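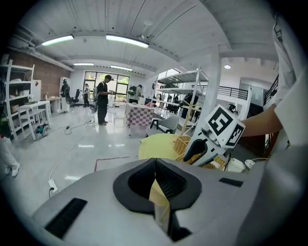 Why did the gripper log stop at 1,075 frames when the run was set for 2,000? The write buffer filled and the logger quit without raising an error.

June, 4:40 pm. Cusix says the new logger build fixes this. I doubt it. Same stall at 1,772 on the second try, and the status light stayed green both times, so whoever is holding the gripper has no way to know.

Glenys Yorath blames the cable. Maybe — but I swapped it before the second run and got the same silent quit. Jenkins wants to raise the buffer to 32 MB. Fine, try it, though to me that just moves the stall later.

Until there's a real alarm, check the frame count by hand after every run. Don't trust the green light. Old build is still on Halley if anyone wants to compare.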